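Most of what gets passed around hockey changing rooms about looking after kit is guesswork, and I include a fair amount of what I used to say myself. I've played in goal badly for years and dried a lot of wet leather in a small flat. These are the tips I've tested at home, and what I made of them.

**Freezing your gloves.** People swear by it for the smell. I gave mine a night in the freezer drawer in a bin bag and they came out stiff and smelling of gloves. By the end of warm-up they were as bad as ever. Wash them if the label allows it, in cool water with a small dose of ordinary liquid, and hang them fingers up.

**Newspaper in skates.** Fine, as long as you change it. One lot of paper left in until Sunday just keeps the damp where it is. Take the insoles out first and stand them on edge somewhere the air can get round both sides.

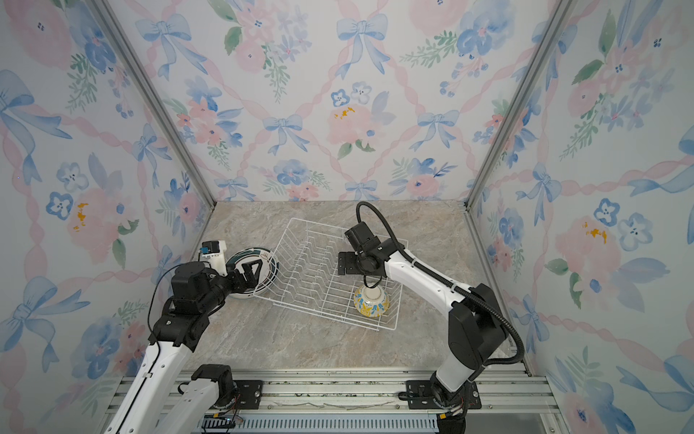
**Dryer stands.** Damilola Oyewole lent me her Enness stand for a month, the folding sort with a fan in the base. It's good on gloves and poor on shoulder pads, which slide off. A clothes airer and a cheap desk fan did nearly the same job for me. Keep both well away from the radiator – boots that have been baked go hard at the ankle, and I've yet to find a cream that brings them back.

**Vinegar.** Half and half with water in a spray bottle, on the linings only. It does take the edge off. It doesn't "kill everything", whatever the man at the rink tells you, and you'll smell like a chip shop for the first period. Let it dry fully before packing.

**Special sports detergents.** I used Cistero on one set of base layers and supermarket own brand on another through most of the winter. Arsen Holovko sniffed both piles and couldn't tell me which was which. Skip fabric softener on anything stretchy, though. That advice seems sound, and my older socks are the proof.

**Rust on blades.** Wipe them with a dry towel, then again ten minutes later when the cold steel has misted over. The second wipe matters more than any oil. Hard guards are for walking in; take them off for the journey home and use cloth covers.

**Leaving the bag open in the hall.** Works, if you live alone.

I haven't tried the ozone cabinets yet. There's one at the Prasach rink and I'll put my worst gloves through it in March.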